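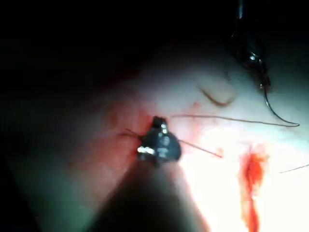 *Por Wayne Robichaud · 9 de agosto de 2023*

# Sala de registro

El Instituto Magnusson de Neurofisiología ocupaba el sótano del edificio Vesden desde mayo. El traslado se había ejecutado en dos fases: primero los amplificadores y las jaulas de Faraday, después las personas. Irene Quiroga pertenecía a la segunda fase y había recibido una tarjeta, una taquilla y un plano en el que su laboratorio figuraba como «Registro B».

El problema apareció la primera noche de medidas. En el canal 38 había una oscilación de baja amplitud que no correspondía a ninguna preparación. Irene desconectó los electrodos y la señal siguió allí. Cambió el cable, cambió el preamplificador, puso a tierra la mesa antivibratoria por un segundo punto. La señal perdió algo de amplitud y conservó la frecuencia.

—Ruido de red —dijo Tomás desde la puerta.

—La red está a cincuenta hercios. Esto va a once.

Tomás dejó el abrigo en una silla y miró la pantalla. Había trabajado nueve años en Ekthorpe, en un edificio con ventanas, y conservaba la costumbre de buscar una a la izquierda antes de hablar.

—¿Desde cuándo?

—Desde que encendí. Antes no lo sé.

Abrieron el cuaderno de incidencias. La entrada anterior era del técnico de montaje y decía: «Canal 38, nominal». La firma no se entendía. Irene anotó la hora, la ganancia y el filtro, y debajo escribió: «Oscilación persistente con entrada abierta. Origen desconocido».

Durante las noches siguientes la oscilación se comportó con regularidad. Empezaba poco después de las dos, duraba 45 minutos y cesaba sin transitorio apreciable. Irene apagó los fluorescentes del pasillo. Pidió por escrito que se detuviera la ventilación y se la detuvieron una hora, durante la cual la temperatura de la sala subió dos grados y la señal no varió. Pasó un magnetómetro por las cuatro paredes. En la del fondo, a la altura de la cadera, la aguja se desplazaba un poco.

Al otro lado de esa pared no había nada en el plano.

Consultó los planos antiguos en el archivo municipal de Meltley, en una mesa que cojeaba. El edificio había sido central telefónica. Detrás de Registro B constaba una galería de cables de dos metros de ancho, tapiada al cerrar la central. La memoria de obra mencionaba 2.376 pares de cobre, «retirados en su mayor parte». Fotocopió la página y subrayó las últimas cuatro palabras.

—Un par flotante, largo, acoplado a la estructura —dijo Tomás—. Hace de antena. Eso lo explica.

—Explica que capte. ¿Qué capta?

Tomás no contestó. Estaba calculando la longitud en el reverso de la fotocopia y le salían alrededor de 1.000 metros, que daban para llegar al río y poco más.

La dirección autorizó mover la jaula al lado opuesto de la sala. Se tardó una mañana. Con la jaula en la nueva posición, el canal 38 quedó limpio y las medidas empezaron con el retraso ya descontado del calendario. Irene cerró la incidencia con la fórmula habitual y archivó los registros en una carpeta sin proyecto asignado.

Guardó, sin embargo, un electrodo de referencia pegado con cinta a la pared del fondo y un amplificador viejo que no figuraba en el inventario nuevo. Lo encendía a las dos. Algunas noches filtraba la señal; otras se limitaba a dejarla correr por el papel térmico, que compraba ella misma.

La noche del cambio de hora, la oscilación empezó una hora antes según el reloj de pared. Irene comprobó el del amplificador, que nadie había ajustado, y marcaba las dos y cuatro. Escribió ambas horas en el margen del papel, una debajo de otra, y esperó a que terminara.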